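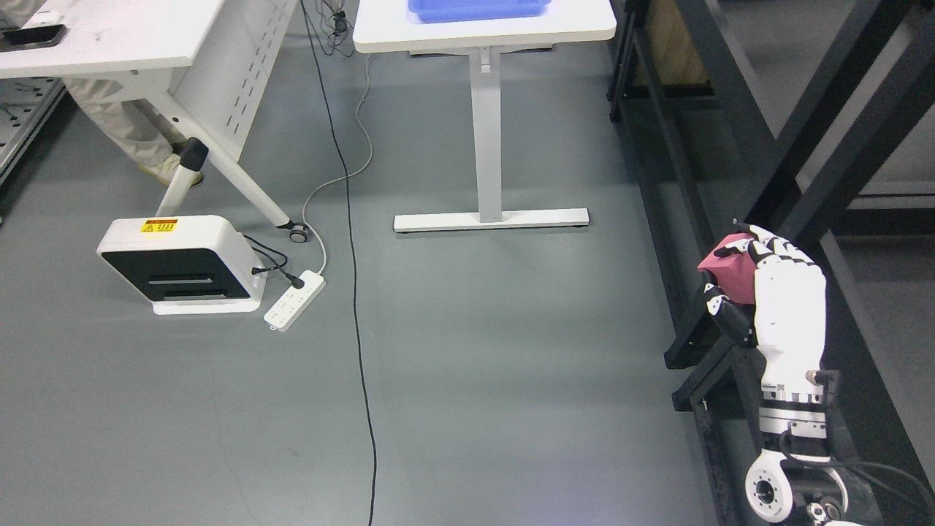 From: Tane Te Moana
To: hands-users
Date: Sat 31 January
Subject: Re: hand opens on its own after a long hold

Replying on the list in case this bites someone else. Quoting the original so the numbers are in one place.

> We have a Kirnlow hand on a Dedavia arm, running grasp-and-hold
> tests with a foam block. Controller firmware is build 807. Grip is
> set in current mode, 400 mA per finger. Everything is fine for the
> first few minutes. Then the fingers go slack, the block drops, and
> the arm carries on with its path as if it were still holding it.
> No fault on the panel. The log has one line, "joint state stale",
> and then normal traffic again. Supply reads 24 V at the bench.
> Has anybody seen this? We have swapped the hand once already and
> the second one does the same.
>
> Grimshaw

Yes, we had the same thing here for most of January. There were two separate problems and it took us too long to see that.

The first is the supply. 24 V at the bench told us nothing useful. We put a logger on the connector at the wrist and caught short dips whenever the arm reversed direction with the fingers loaded. The cable that curls around the wrist was being pulled at the end of its travel, and one crimp in the connector had gone bad. When the voltage dipped, the hand's board restarted. It comes back in 620 ms, with the motors off. A foam block is gone well before that.

Check the connector before you swap any more hands. Pull gently on each wire with the power off. Ours looked perfect from outside.

The second problem is the one that worries me more. After the restart the hand reports ready, and in build 807 the arm controller takes ready to mean that nothing has changed. It logs the stale line and keeps moving. So there is no fault because nothing in the software thinks there was one. With a sponge this is a nuisance. Our next job was going to be a steel fixture, and we have put that off.

What we changed:

- New connector, and a longer loop in the cable with a clamp below the wrist joint so the connector carries no load.
- The Flivis bridge node now watches the uptime counter from the hand. If it goes backwards, the node requests a protective stop.
- The same node compares finger position against the last commanded grasp before each arm move. If the fingers have opened or closed past the limit, no move.
- People stay out of reach of the arm during hold tests, including the ones with soft objects. We had become lazy about this.

The uptime check is short and I can post it. It depends on the counter being in your status message, so look for that first. Older hand boards leave the field at zero and the check will never trip, which would be worse than not having it.

I have not tried the position-hold mode as a workaround. I don't expect it to help, as the motors lose power either way.

Two questions back to you. Does the drop happen at the same point in the path each time? Ours did, once we plotted it, and that was what sent us to the cable. And did the second hand go on with the same wrist cable as the first?

If you can get a log with the wrist voltage on it, please send it to the list. I have a report open with Dedavia about the controller carrying on after a restart, and a second site with the same trace would help.

Tane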